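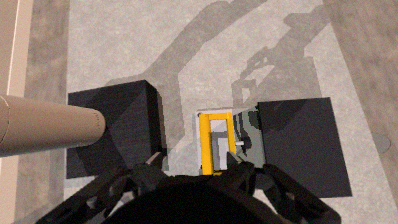 Docs > Rusar Simulator > Gripper Trials > Section 6

6. Comparing two grippers on the yellow frame part
Reading time: 2 minutes

Use this section to test the Milell and Pinheiro gripper models on the same part before you order hardware. The wrist view should show the black gripper at the bottom, with the left bar of the yellow frame between the fingertips.

1. Open the Dristine workcell and load the first gripper model.
2. Set the random seed to 22. Use the same seed for both grippers.
3. Move the arm over the yellow frame with the fingers open.
4. Lower the arm until one fingertip is on each side of the left bar. The large dark blocks stay where they are.

CAUTION: Watch the outer finger links on the way down. Contact with a dark block ends the trial and logs it as a collision.

5. Close the fingers at the default speed, lift, and hold for 6 seconds.
6. Save the result and press Reset.
7. Set the run count to 1,000 and start the batch.
8. Load the second gripper model and repeat steps 2 through 7.

NOTE: Leave shadows turned on. Arm shadows fall across the work surface and the parts, and a camera-based controller tuned without them may score differently on the real cell.

NOTE: If the gripper body hides too much of the part, switch to the overhead camera for positioning. Switch back before you start the batch. Scores from different cameras can't be compared.

Results are saved under Trials, with one file for each gripper.

Related items
Importing a gripper model
Camera views and lighting
Reading the collision log
Exporting trial results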